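Snackschublade sortieren mit der Greifzange: was aus dem Robotik-Kurs für den Haushalt taugt
Haushaltstipps, Rubrik Ordnung und Vorräte

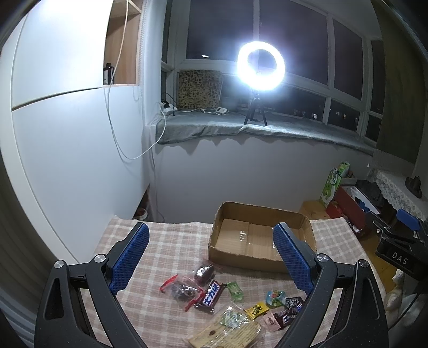

Süßigkeiten und Kekse auf der karierten Tischdecke, dahinter der offene Karton, vorne die beiden Greifarme mit den blauen Fingerpolstern.

Mein Sohn besucht seit Februar einen Kurs, in dem Jugendliche einem Roboter das Aufräumen beibringen sollen. Das Projekt heißt Grarko, geleitet wird es von Koen Van Rooij, und die Hausaufgabe besteht darin, mit einem Handgreifer Dinge vom Tisch in einen Karton zu legen. Immer wieder. 100 Durchgänge bis zum Ende des Kurses, und jeder wird aufgezeichnet, damit später eine Maschine daraus lernt, wie man einen Schokoriegel anfasst.

Ich war dagegen, das gebe ich zu. Wer einen Schokoriegel wegräumen will, hat zwei Hände. Die Kursunterlagen versprechen auf der ersten Seite den »selbstaufräumenden Haushalt«, und solche Versprechen kenne ich von Bügelrobotern und Fensterputzgeräten, die bei meiner Schwester im Keller liegen. Trotzdem habe ich ein paar Abende daneben gesessen und mitgeschrieben. Ein Teil davon lässt sich im Haushalt gebrauchen. Der andere Teil ist Spielerei, und ich schreibe jeweils dazu, was ich wovon halte.

Erst auslegen, dann einräumen
Im Kurs müssen alle Sachen mit etwas Abstand auf dem Tisch liegen, bevor der erste Griff kommt. Das gilt auch für die Vorratsschublade. Wer einzeln umräumt, stopft nur um. Also alles heraus, flach auf den Tisch, Packungen nebeneinander. Dabei findet man die abgelaufenen Sachen von allein. Bei uns waren es zwei Tüten Backpulver und eine Brühe, über deren Alter ich nichts sagen möchte.

Eine Tischdecke drunterlegen
Auf der glatten Tischplatte rutscht jede Folienpackung weg, sobald man sie seitlich anstößt. Auf Stoff rutscht sie weniger. Das war beim Greifer sofort zu merken und hilft auch Leuten mit steifen Fingern oder Arthrose in den Händen. Die Decke sollte glatt gezogen sein, sonst packt man die Falte mit. Krümel schüttelt man hinterher auf dem Balkon aus.

Flacher Karton statt hoher Kiste
Ein offener, niedriger Pappkarton ist zum Vorsortieren besser als jede Box mit Deckel. Man sieht den Boden und muss nicht hineintauchen. Eingerissene Ränder stören nicht. In den Unterlagen wird eine Sortierbox von Darico empfohlen, 19 Euro das Stück, mit herausnehmbaren Stegen. Ich habe keine gekauft und vermisse sie nicht.

Clips quer, nie längs
Angebrochene Tüten gehören mit einem Clip verschlossen, das weiß jeder. Weniger bekannt: Ein Clip mit langen, abstehenden Enden ist in der Schublade lästig, er hakt sich überall ein. Am Tisch ist er dagegen praktisch, man hat etwas zum Anfassen. Deshalb bei uns jetzt so: lange Clips für alles, was offen im Regal steht, kurze Clips oder Gummiband für die Schublade. Tüte vorher flach streichen, Luft raus, einmal umschlagen, Clip quer über die ganze Breite.

Große Packungen zuerst
Kekse und Waffeln in durchsichtiger Folie brauchen den meisten Platz und brechen am leichtesten. Sie kommen zuerst in den Karton, mit der breiten Seite nach unten. Was klein ist, wandert in die Lücken. Der Kurs macht es umgekehrt und lässt mit den kleinen Bonbons anfangen, angeblich wegen der Feinmotorik. Für eine Übung mag das angehen. Wer seine Waffeln ganz behalten will, bleibt bei meiner Reihenfolge.

Nie von oben auf Waffeln drücken
Mit dem Greifer wie mit der Hand: seitlich fassen, am besten an den kurzen Kanten, und mit wenig Druck heben. Bei Bonbons greift man am gedrehten Papierende, sofern es eines gibt. Schokolade in glänzender Folie ist ein Sonderfall, die flutscht. Mein Sohn behauptet, die gelochte Struktur auf den Fingerpolstern sei genau dafür da. Für den Hausgebrauch genügt ein Gummihandschuh mit rauer Innenfläche.

Fremdsprachige Packungen beschriften
Wir bekommen öfter Süßes aus Japan geschenkt, und kein Mensch im Haus kann Katakana lesen. Ein Streifen Malerkrepp auf die Rückseite, darauf Inhalt und Monat. Bei Nüssen und Sesam würde ich das sehr ernst nehmen, sobald Kinder mit Allergien zu Besuch kommen. Von der Maschine ist hier vorerst keine Hilfe zu erwarten. Auf meine Frage, ob sie später lesen könne, was auf der Packung steht, meinte Herr Van Rooij, das sei »ein anderes Modul«.

Gutes Licht
Abends sortiert man schlecht, wenn nur die Deckenlampe brennt. Folie spiegelt, Haltbarkeitsdaten verschwinden. Eine Ringleuchte auf der Fensterbank macht den Tisch hell, und man braucht die Brille seltener. Sie sollte standfest aufgestellt sein, und das Kabel darf nicht dort liegen, wo man mit dem Karton vorbeiläuft. Wer eine Decke auf der Fensterbank hat, stellt das Stativ besser auf den blanken Teil oder legt ein Brett unter.

Greifzange für den Alltag?
Nach all den Abenden wurde ich gefragt, ob sich so ein Greifer lohnt. Das Kursgerät würde ich mir nicht hinlegen. Eine einfache Greifzange wie die von Kendby reicht für das, was hinter den Schrank gefallen ist. Worauf ich achten würde:
Die Backen sollen weich und griffig sein, harte Spitzen zerdrücken alles.
Die Gelenke dürfen kein Spiel haben. Schrauben ab und zu nachziehen.
Polster mit lauwarmem Wasser und etwas Spülmittel abwischen, gut trocknen lassen. Schokolade setzt sich in jeder Vertiefung fest.
Vor dem Kauf einmal 2 Minuten am Stück benutzen. Danach weiß man, was das Handgelenk davon hält.

Was der Kurs gekostet hat
21 Euro im Monat, dazu der Verbrauch an Süßigkeiten, den ich nicht den Kursleitern anlaste. Im Materialzettel stand außerdem ein Tischset von Jansen, rutschfest. Siehe oben, Tischdecke.

Der selbstaufräumende Haushalt ist nach meinem Eindruck ein gutes Stück weg. Mein Sohn sieht das anders und sitzt noch an seinen Durchgängen. Seine Socken hebt er weiterhin nicht auf, weder mit Greifer noch ohne. Die Schublade ist seit dem Umräumen ordentlich geblieben, das liegt aber an den kurzen Clips.

Nachtrag, Freitag, 5. Juni: Eine Leserin fragt, ob Malerkrepp auf Folie hält. Auf glatter Folie ja, auf geriffelter nur schlecht. Dann lieber den Streifen einmal ganz um die Packung herumführen und auf sich selbst kleben.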